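Nasteo Portable Screening Kit

Equipment hire / Film and projection / Touring sets

The Nasteo is a complete screening kit for film programmes held outside a regular cinema. It is offered on hire by the Grikstead Film Store to festivals, libraries, schools and cultural associations. The kit was assembled for the touring programme Hagedorn Shorts and has been available to other organisers since May.

What the hire includes

Digital projector with standard zoom lens
Folding screen with front and rear projection surfaces
Media player with remote control
Pair of loudspeakers with stands
Mixing desk and 2 wireless microphones for introductions and discussions
Cable set and floor covers
Three flight cases on wheels

Suitability

The kit is intended for rooms that can be fully darkened. Outdoor use is permitted after sunset and in dry weather only, and must be stated on the booking form. Organisers showing subtitled films are advised to raise the lower edge of the screen so that the text can be read from the back rows.

A long-throw lens may be added for deeper halls. Please give the distance from screen to projector when requesting it.

Hire periods and charges

The standard hire period is 7 days, including the days of collection and return. Longer periods are available to touring programmes by agreement. The weekly charge is 274 euros. A reduced charge applies to schools and to members of the Claltus network of independent screening venues. Applications should reach the Store at least 21 days before the first screening.

Collection and return

The kit is issued from the loading entrance at Grikstead on weekday mornings. The hirer signs the contents list on collection, and the same list is used when the cases come back.

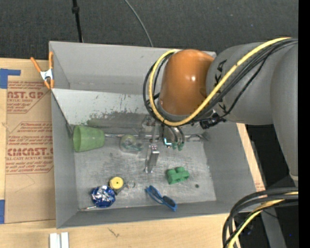 Missing or damaged parts are charged at replacement cost. Lamp failure during normal use is covered by the Store, provided that it is reported before the kit is returned. The hirer is responsible for insurance during transport and for all screening rights. Films are not supplied with the equipment.

Technical enquiries: Jytte Bjarnason
Bookings and invoices: Grethe Ravn

Conditions of hire last revised September 25, 2019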